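5. Rehearsing the door task in the simulator

By now you should have the Plustard two-arm kit bolted to its stand in the workshop and the Clolis control software talking to both wrists. Before either gripper goes near a real door, you get to do my favourite part of the whole build: letting it loose in the simulated room. You can get it as wrong as you like in there and all it costs you is a reset!

Views from the room, with the shelving unit first, the pair of glazed partitions next, then two close views at the knob:

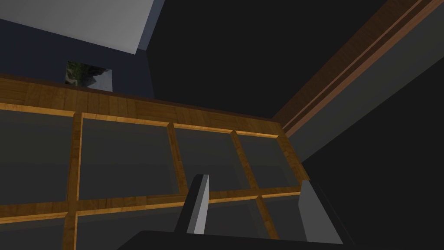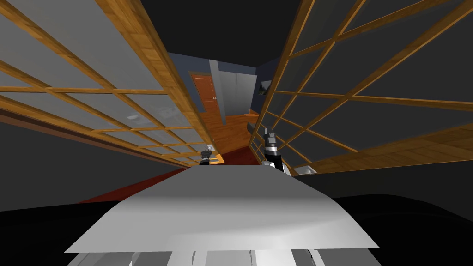
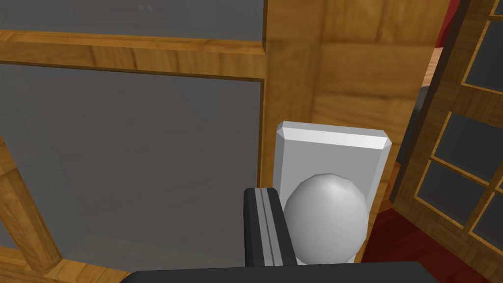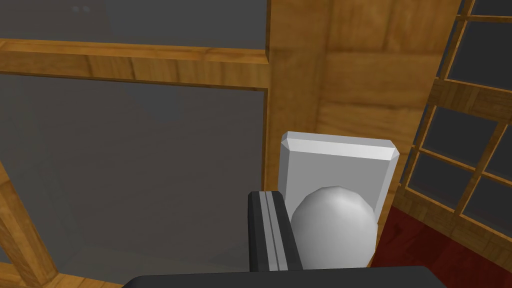 5.1 Before you start

You will need section 4 finished (both arms homed, no red entries in the joint list) and the Totetti room file unpacked into your Clolis rooms folder. Leave the motor supply switched off at the wall. The simulator only needs the computer, and it is very easy to forget which mode you are in when you're having fun.

CAUTION: The mode switch in Clolis is remembered between sessions. If you ran the real arms last time, it will open ready to run the real arms again. Check the top bar every time.

5.2 Loading the room

1. Open Clolis and set the mode to Simulated.
2. Choose Rooms, then Totetti, then Load. The first load is slow while the wood textures build. Later ones are quick.
3. Open three view panels: Head, Left wrist and Right wrist.
4. Press Home. Both arms should fold up and stop.
5. Jog each wrist a little and check that the matching panel moves. If the left wrist moves the right panel, swap the two names in the Views menu and save.

Note: the wrist views tilt with the wrist, so a shelf or a rail can run across the panel at a steep slant. You get used to it within an evening. Olesia Tkachuk, who wrote the first version of this section, liked to practise on the shelving before touching the doors, and I still think it's the best warm-up going.

5.3 Approaching the knob

1. Pick one arm and park the other. Two arms in a narrow gap is a treat for later.
2. Bring the open gripper up to the knob slowly, with the speed slider at 9.
3. Stop when one finger stands beside the knob. Don't close yet.
4. Look at the Head panel as well as the wrist panel. The wrist is lovely for left and right but poor at telling you how far you have left to go.
5. Edge forward until the Reach figure reads 3 or less.
6. Close the gripper with the force limit set to 33.
7. Save the pose with a name you'll understand next month (I have a folder full of "knob good new new", please learn from me).

If the gripper shuts on nothing, open it, back straight out and go round again from step 2. Don't try to correct sideways with the fingers closed. The simulator will let you drag a finger along a door panel all day, and the real arm won't thank you for it.

5.4 Pulling the door

1. With the knob held, switch the arm from Straight to Arc.
2. Set the hinge side. Clolis draws a curve on the floor, and the curve should sweep away from the hinge.
3. Hold the Pull key and let go as soon as the wrist force bar turns amber.
4. Release the gripper, back off, and press Home.

CAUTION: Never press Home with the gripper still closed on the knob. In the simulator the arm jerks and the door flaps. On the bench you could strip a wrist gear.

5.5 Leaving it to practise alone

Once you can do the pull by hand three times running, try the automatic trials. Set Trials to 3,000, tick Vary start position, and go and have your tea. Baoshan Dong runs his overnight on a Wednesday, when the workshop is shut and the big computer is free, and the results sheet is waiting by morning. It's a proper thrill scrolling through it.

Sort the sheet by Missed grip first. If the misses bunch up at one start position, move your saved pose and run again. If they're spread all over, lower the speed before you change anything else.

5.6 Fitting the soft pads

The Qureshi finger pads go on after the simulator work and before the first real pull. Wipe the fingers, press each pad on from the tip down, and leave them overnight. Then re-enter the finger thickness in Clolis under Tools, load your saved pose and check the Reach figure again in Simulated mode, as the pads will have changed it.

Switching on the motor supply is covered in section 6.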